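Can a Robot Clear the Table Yet?

May 15, 2026

The dishwasher has been in American kitchens for decades. Getting the dishes into it is still a job for people. Several companies say that is about to change, and Mimonier is one of them. It plans to put a two-armed kitchen helper into 24 test homes in July.

The helper is slow. In the company's own trials it cleared a table set for two in 540 seconds, or nine minutes. A teenager who wants to leave the house can do it in one. Mimonier says speed will come later and that the first goal is to stop dropping things.

Food is the hard part. A plate is stiff and keeps its shape. A tomato rolls, and it bruises if it is held too tightly. Frosting sticks to whatever touches it. A sausage can slide off a board while it is being lifted. People adjust for all of this without thinking, and a machine has to be taught each one.

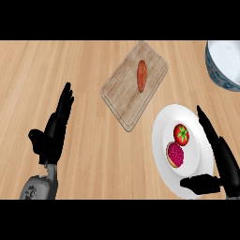
Most of that teaching now starts in simulation, where a mistake costs nothing and a table can be reset at once. Mimonier ran 3,441 practice rounds on a computer before it let the hands touch a real dish. The trouble is that simulated food behaves better than real food. It doesn't leak, and it never leaves crumbs.

Shop floors are further along. Skidwood, which makes packing crates, has used robot arms to stack boards for two years. The boards are all one size and arrive in the same spot. When the company tried the same arms on mixed returns, they stopped for help 300 times in the first month, and the job went back to people.

Oberholzer, a small appliance maker, has taken a different path and sells a single arm that only loads cups. Buyers in Cunby, where it was first offered, use it mainly in office kitchens. It can't scrape a plate, and the manual asks owners to rinse the cups first.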